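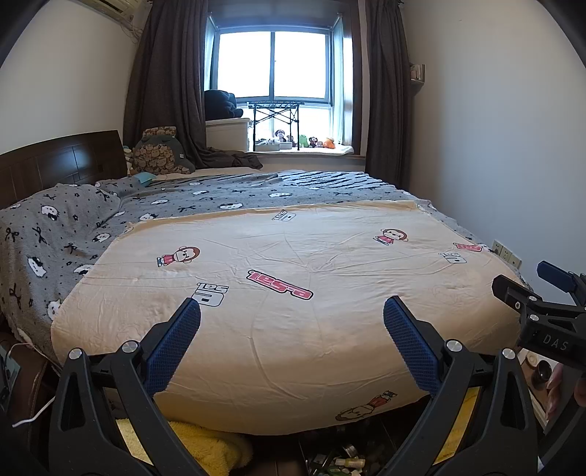

Bed-making is the everyday job of putting sheets, covers and blankets on a mattress and setting them straight. It sounds like a tiny subject, but few household chores vary so delightfully from one home to the next!

Layers

The lowest layer is usually a fitted sheet or fitted cover, a piece of cloth with shaped edges that tuck around the corners of the mattress. A flat sheet, blanket or quilt goes over it. Some households change the order and spread a fleece blanket first, with the fitted cover on top – a cozy arrangement on cold nights, though the cover wrinkles more easily over a soft surface.

Fitted covers

The shaped edge is the clever part. Elastic may run all the way around or only through the corners, and the depth of the pocket decides how thick a mattress it can hold. A pocket 14 inches deep suits many modern mattresses. Spreading a cover is quickest from the foot of the bed if the sides are hard to reach, and much more fun with two people – each takes a corner, and the wrinkles are pulled out toward the edges.

Prints

Plain white was long the standard, but printed bedding is a wonderful field of its own. Cartoon animals, lettering and logos are all popular, especially on children's bedding. Large prints usually have a right way up, a handy guide to which end is the head, while scattered prints can be laid either way around.

See also: Duvet cover, Fleece, Headboard, Mattress pad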